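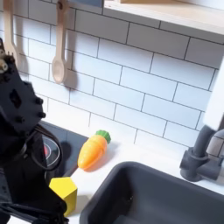 Chapter 5
Watching a Robot at Work

In September a class from Drundiscombe went to the open day at Saltero, a company that builds and tests robot arms. The visit lasted most of an afternoon. The students spent 15 minutes at each station and wrote down what the arm did, what the operator did, and how long each step took.

The kitchen station drew the longest line. Its task list had 31 entries, among them "carrot into sink" and "spoon off hook." Each entry gave a start position and an end position, and the staff recorded every attempt, including the failed ones. By the day of the visit the log held 3,849 attempts.

This chapter uses the students' notes. Section 5.1 explains how a task is written down so that it can be repeated. Section 5.2 covers reach and grip. Section 5.3 compares two ways of scoring an attempt.

Before you read
Choose a job you do in a kitchen. Write it as a list of single movements. Which movement would be hardest to describe to someone who could not see the room?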